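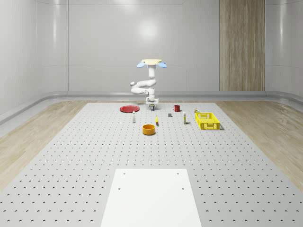
Fig. 1. Perforated tabletop, regular grid of holes, white arm at the far edge (render).

Tuesday, April. Pliltgate shop, morning and afternoon.

Glue-up tests for the Plendau panels, continued from last week. Starting a fresh page for the hide glue; the old page has coffee on it and the open-time column is hard to read.

Shop at 9:15 when I came in, 76 percent humidity on the wall gauge. High for us. The dehumidifier bucket was full and the unit had shut itself off overnight. Emptied it and restarted it. Please check the bucket before leaving, it does not hold a full weekend in this weather.

Glue. Used the Totero granules, the new bag. They are paler than what was left in the old tin and the grains are finer. I kept the two apart and labeled the tin OLD on the lid and on the side. Soaked the new granules in cold water until they had swelled and there was no hard center when I cut one with a thumbnail. The finer grain takes up water faster than I am used to, so the soak could have been cut short. Leaving them in longer did no harm.

Warmed in the jacketed pot. I had the water bath too hot at first and a skin formed. Turned it down, lifted the skin off with a stick, threw it away and added a little warm water. Consistency after that was right: runs off the brush in a string, breaks into drops near the end. Smell normal.

Stock. Cores are the poplar we milled in the winter. Face veneer is the Bunnag walnut, from the middle of the bundle. The top sheets have a wave along one edge that I did not want to deal with in a test. Backing is plain maple from the rack. All of it sat in the shop over the weekend, so with the dehumidifier off it has taken on moisture. I would expect the panels to move some as they dry, and I will be looking for that separately from any movement caused by the glue.

Numbered every piece in pencil on the back edge. Last week's chalk rubbed off in the press and we lost track of which panel had the thinned glue.

Hammer veneering, first set. Sized the cores, let them get tacky, brushed glue on core and on both faces of the veneer, laid it down and worked from the center out. Went well on the small pieces. On the larger ones the glue gelled ahead of the hammer at the far corners and I had to go back with the iron. Ironed spots can be seen as slightly darker patches. I think that is just moisture and will look again when they are dry.

Tapped all of them with a fingernail once they had set. Hollow spot on number 4, near the end, on the side where I started late. Slit it along the grain, worked glue in with a thin blade, pressed it with a warm block and paper. Sounded solid afterward. Marked it so that we can see if it comes back.

Things I would change on this method:

Warm the cores. I did this for the last few by standing them against the radiator and the working time was noticeably longer. A cold core kills the glue before the hammer gets there.

Keep the hammer edge cleaner. Mine was dragging by the end and left a scratch in the walnut that will need scraping.

Less water on the face. I was wetting it to help the hammer slide, and the veneer swelled and then opened up at the joint when it dried back. The taped joint on the wide piece has a gap at one end you can get a sheet of paper into.

Lunch. Pot left on low with the lid on.

Press set, afternoon. Same glue, same veneer, with heated cauls between the panel and the platen. Used the aluminum sheets, warmed on the hot plate and wiped. Newspaper between caul and face, never printed side down. Closed the press from the middle screws outward and then went round again after a few minutes. There was squeeze-out along both long edges and not much at the ends, so the cauls have less crown than I thought or the screws at the ends went down too soon. I will check the cauls against the straightedge before the next set.

Timing. From glue on the core to press closed I was taking too long. The delay was all in handling: finding the right caul, squaring the veneer, the paper sliding. For the later panels I laid everything out in order on the cart beforehand and tacked the veneer at opposite corners with small squares of tape. That brought it under 4 minutes, and those panels have the cleanest squeeze-out.

Layout. The assembly bench is part of the problem. It is solid, it gets glue on it, and there is no quick way to stop a panel from sliding while you brush. We have talked about a perforated top before. A regular grid gives you somewhere to drop a peg or a stop wherever the work happens to be, and the spacing doubles as a rough ruler for squaring things up. Against it: holes fill with glue and dust, small hardware goes down them, and a sheet laid over them can pick up the pattern if you press hard. I would not want one for veneering directly. As a place to stage cores and hold them for sizing it makes sense. If we do it, I would make a loose top that sits over the existing bench and lifts off for cleaning. Leaving this open, it needs a sketch and a price for the sheet.

Left the pressed panels in overnight. Do not open.

Liquid glue comparison. Ran a short set with the bottled Totero liquid hide glue on offcuts, mainly to see if it is worth keeping on the shelf for repairs. It is easy to use and gives you all the time you want. It is also slow to grab. You can't hammer it down, the veneer just floats, so it has to be clamped. In this humidity I don't trust it. An offcut from last week's bottle was still soft at the edge this morning and I could lift a corner with a knife. The date on the bottle has worn off. I would throw out what we have and buy a small one when there is a job for it.

Color. Wiped a corner of each dry sample from last week with mineral spirits to see what the walnut will look like under finish. The Bunnag sheets vary more than I expected within one bundle. Some have a purple cast and some are closer to plain brown. For the Plendau doors this matters, they will hang side by side. We need to lay out all the sheets in order in daylight before cutting anything, and number them as they come out of the bundle. I have taped the bundle shut until then. Please do not take from it for other work.

One more thing on color: glue bleed. There is some coming through in the open grain on the hammered pieces, mostly where I ironed. It scrapes off the surface but stays down in the pores. With a shellac finish it will hardly show. With oil I think it will. Test strip of each is drying on the shelf over the sink, labeled.

Press room notes, unrelated to the panels. The left-hand screw is stiff again. I cleaned the thread with a brass brush and put on some wax, which helped. Grease would get on the work. The hot plate thermostat clicks on and off but the plate is hotter than the dial says. I went by the surface thermometer and ignored the dial.

Shop gauge was down by late afternoon, with the dehumidifier running all day. Did not write down the reading.

To do next:
Open the press in the morning, tap every panel, write up hollow spots by number.
Check cauls for crown.
Stand all panels on edge with air on both sides. Turn them end for end at noon.
Look at the repair on number 4 again.
Soak a batch from the OLD tin and run it against the new bag on matching offcuts.
Order more veneer tape, the thin kind. 15 rolls would get us through the Plendau job.
Lay out the walnut.

Cleaned the brushes in hot water, wiped down the pot, put the leftover glue in the fridge in the covered dish. It will reheat once. Throw it out if it smells or goes thin.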